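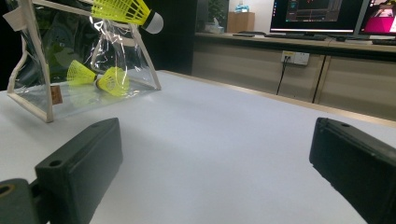 Week one with the Karnex hand-held gripper kit. Setup took me 6 minutes from Sunil Roy's guide. Shuttlecocks and a clear plastic bag make a decent test, light things next to something shiny and creased.

2/ Price is $800 with the mount. Jenetti wants almost $2000 for theirs and the fingers are extra.

3/ Weight is 533 grams. My wrist noticed by lunch.

4/ Shahnaz Dewan has had hers since October and is still on the first set of fingers. I'm keeping mine.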